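Projects > Student work > Phone habits and homework

By the Drodside study group, October

Phone charging and study time: a small survey

Why we did it
Everybody in our hall says they study better with the phone away. Wanted to check. Also needed a topic by the end of the week.

Method
Paper survey, 37 students at Drodside, first and second years. Questions on where the phone is during homework, when it gets charged, how many breaks. Then 14 of them kept a log for 5 evenings. Logs were on paper too, becuase the Rullinex form kept losing answers.

The work table matters more than we thought. People with a shared table left the phone face up next to them, people with their own desk put it in a drawer or on the bed.

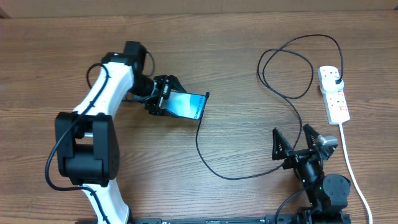
Wood tabletop, Mullar building.

Results
Most of the survey group charge overnight. So full battery at breakfast, low by homework time, and then the phone has to sit near an outlet. For a lot of rooms that means the desk. Log group took longer breaks when the phone was in reach, 30 minutes in the worst case (one video, then another).

Szabó reading room was different. Few outlets, shorter breaks. Small numbers so we don't want to push it.

A full battery did not help by itself. Two logs show a phone on 100% and the least work done all week.
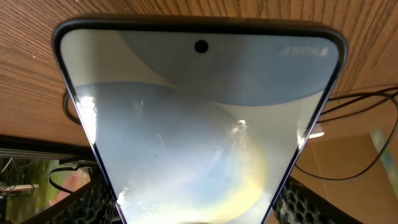

Problems
Self reported. Some logs filled in the next morning, you can tell by the pen. No control group. Should of asked about laptops as well.

Next time
More evenings, fewer questions, start before midterms.

5 comments | 14 shares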